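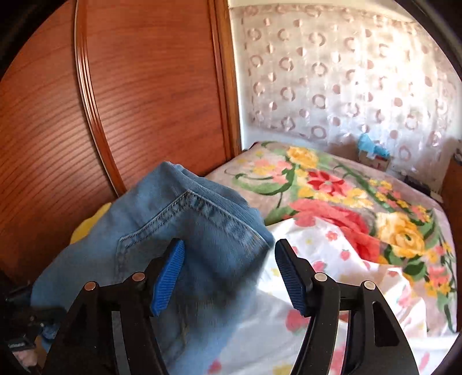 Vol. 2, No. 13

Good morning from the bedroom, where I am finally doing the clothes. I've been promising this thread since before the holidays and a few of you have been very patient with me, so get yourselves a coffee, it's going to be a long one.

First up, the light blue jeans. They're the ones I can't make up my mind about, and I'd like some opinions coming in while I get on with the easy stuff.

For anyone new, these threads are me going through my apartment one piece of furniture at a time. Volume 1 was the kitchen and it took me most of a year. Volume 2 is the bedroom. No. 12 was the nightstand, and I still have not found the other half of that reading lamp.

Rules are the same as ever. Everything comes out onto the bed, everything gets picked up, and everything goes to keep, mend, give or rags. I'm allowed a "don't know" pile but it has to be gone by bedtime, otherwise I sleep under it (I have done this, in the linen closet thread, and my neck was bad for days).

So, the jeans. I love that faded, slightly blotchy wash they've got, and the double row of stitching around the back pocket, which is a tan sort of color and has stayed nice and crisp while the denim around it has gone soft. But there's that darker smudgy patch in the folds, and I've been looking at it all morning.

I have no idea what it is. Bike grease was my first thought, or that bench on the train platform. My sister says it's just how the dye went. If it's dye I'm keeping them, and if it's grease I'd like to hear what you all use, please, and be specific about brands and how long you leave it on!

The yellow thing crumpled up against the wardrobe is next in line, I promise. I haven't forgotten it. I'm doing this in the order things come to hand.

A word about the wardrobe, because people always ask about the furniture and then I have to answer in ten separate replies. It was my grandmother's. It's a lovely warm reddish brown with the grain running all across the doors, and it's taller than anything else I own.

It came up here in one piece, with my uncle and a neighbor and a great deal of shouting on the landing. I've lived in this apartment nine years and I think the wardrobe has been properly emptied once in that time, when we had moths. We do not talk about the moths.

I dust the doors with a barely damp cloth and then a dry one, going along the grain. Hacer Yurt, who some of you know from the mending group, swears by a little Trurusov wax in spring and fall. I've only done it the once but it did smell wonderful for a week.

OK, sweaters. Sweaters are easy! I know which ones I wear. The gray one, the other gray one, the green one with the big collar. Keep, keep, keep. The cream one is going to Gönül Yüksel, who has admired it at two birthdays running and looks much better in cream than I do.

I did find a sweater folded inside another sweater, as if it was hiding. It's the navy one I accused my brother of borrowing, back in April. I've texted him an apology and he has sent me back a thumbs up, so I suppose that's that.

Someone has replied asking whether I fold or hang jeans. Fold! In half the long way, then in thirds up from the hem, so they make a little brick and stand on their own on the shelf. My mother hung hers by the hems on clip hangers and they always had two dents in them, all her life, and she never minded.

And somebody else says I should be rolling. I've tried rolling. I can do it beautifully for a suitcase, and at home I last three days, and then I've pulled one out from underneath and the whole shelf has come down on my feet.

Second coffee. Elif Naz Kocabaş has just written to say that the smudge looks like dye to her and that I should stop fussing and wear them. She also says to check the inside of the fabric, because if the mark goes all the way through it's more likely to be something that soaked in. That's such a sensible idea and I'm a bit annoyed I didn't think of it.

I'll check at the end, all together, with the lamp on. I know myself, and if I start on stain removal now I'll be standing at the bathroom sink until dinner and the bed will still be covered.

Shirts and blouses took longer than I'd planned. I had three waiting for buttons. I sat down with the button tin "just to see" and, well, they all have buttons now, although one of the buttons is a slightly different white from its friends. It's on the cuff and I've made my peace with it.

The button tin, for those who collect these things, is an old Bralline cookie tin with a dent in the lid. I got it at the same yard sale as the ironing board. I think I paid more for the tin.

Lunch was leftover lentils, standing up. Carrying on.

Time for the yellow. I've pulled it out properly and ironed one corner of it and I'm just so happy to have it back. It's the cloth I bought for cushion covers when I moved the armchair under the window, a proper egg-yolk yellow, and I'd decided I'd left it on a bus. It isn't clothes at all, so it has been cheating me out of shelf room this whole time.

It goes in the sewing basket, and I'm saying so in public so that somebody will ask me about those cushion covers in the spring. Please do ask me. I respond very well to being asked.

Dresses. I was dreading the dresses and they've been fine. I kept the ones I can put on without thinking about it. There's a long dark red one that needs different shoes, a different coat and probably a different evening than any I tend to have, and I've put it in give. I had a little moment over it, and then I took it off the hanger and the hanger went to the navy sweater's old spot for my robe.

Hüsnü Tekin asks where the give pile goes. There's a shop two streets over from me, Sotelo, that takes clothes in on a rail at the back, and they're kind about it, they don't hold things up to the light in front of you. Anything they can't sell goes on to a place that shreds for stuffing. I always wash everything first and fasten the zippers.

Please do wash everything first. A friend of mine used to sort for a thrift store and the stories would put you off your lentils.

Scarves, belts, the odd-shaped things. I have a bad habit with belts, which is that I keep them after the pants have gone. All the belts without pants are now in give. The scarves are on a ring on the inside of the door, and I only wear one of them, but it's cold and I'm feeling generous.

I found a receipt in a coat pocket for 232 liras' worth of curtain fabric. I do not have curtains made from any fabric of that kind. I have the curtains that came with the apartment. So there may be a bag somewhere, and I think we've just found out what No. 14 is going to be about.

Tuncay Duman has sent me a whole paragraph on grease and denim and I'm pasting the gist for everyone. Dish soap, neat, worked in with your fingertips from the back of the fabric. Leave it, rinse with warm water, look at it in daylight, and do it all again before it goes anywhere near a dryer. He says the dryer is what sets it. Thank you Tuncay, this is going on the inside of the cupboard door.

All right, shelves going back in. Sweaters at the bottom where I can see them, pants in the middle, sheets up top, and I've put the lavender bags in from Varkier that my aunt sends (she sends so many, I could do the whole building).

I know it doesn't sound like much to be pleased with, but I can slide my hand between the stacks now, and the left-hand door shuts without me leaning on it with my hip.

Lamp on. Jeans turned inside out on the bed. I've looked at the back of that patch and I can't see anything coming through, and I've run my thumb over it and it feels like the rest of the leg. So I'm saying dye, or wear, or whatever jeans do when they get old.

Keep! I'm washing them inside out on cold with the other blues and then they're going on the middle shelf, folded in thirds.

For whoever's reading this later on and wants to know when it was, this is January 2022, with snow on the windowsill. The index to all of Volume 1 is still in my pinned post, and the moths are in there too if you must.

Don't-know pile is down to one cardigan. It has a pulled thread at the elbow, and if anybody has a good way of easing those back through without a crochet hook, I'm up for a while yet.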